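Fadville Community Help
Streets and Sidewalks > Lighting

Who is responsible for a streetlight that has been out since August?

Asked by Anil Thomas

I wish to establish which body is responsible for the streetlights on the upper part of Skandach Lane. Two of them stopped working in August. I reported the matter to the electric utility by telephone and was told that the poles belong to the town. The town office then referred me back to the utility. There is a small metal tag on each pole, but the numbers are in two different styles, 3,221 on one and a longer code on the other, and I do not know which should be quoted. Is there a form, and is a resident entitled to a written reply?

2 answers

Answer from Mathias Aigner
Accepted by the person who asked

Ownership in Fadville is divided. Wooden poles that also carry power lines belong to the utility, and the lamp attached to them is leased by the town. Metal poles that carry only a lamp belong to the town outright. In both cases the report should go to the town, which is obliged to pass it on where necessary. The reply you received by telephone was therefore incomplete.

Please use the Streetlight Outage Form, available at the front counter of the town office or by mail. Enter the number on the tag nearest the ground. Where there are two tags, enter both and leave the box marked "Owner" blank. State whether the lamp is fully out, flickering, or lit during the day, as these are handled by different crews. One form may cover up to 10 lamps on the same street.

A written acknowledgment is sent to anyone who supplies a mailing address. Repair dates are not given in the acknowledgment. If the fault is in the underground cable, the work requires a digging permit and will take considerably longer than a bulb replacement.

Residents on the Morngate side should note that their lights are maintained under a separate contract and that this form does not apply to them.

Edited 22 Dec 2024: the fax number has been removed, as the line is no longer in service.

Answer from Lụa Đặng

I had the same trouble and it was fixed after I sent the form in. I did not put a pole number, only the house number opposite. I do not recall how long it took. You may also ask your neighbors to send one each.

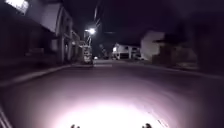
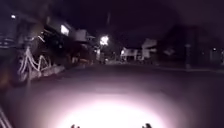

The road after dark

Fadville Department of Public Works, Street Lighting Section

Answers on this page are provided by residents and by staff of the Section. For a lamp or wire that has fallen, do not use this page or the form. Stay well away and call the emergency number.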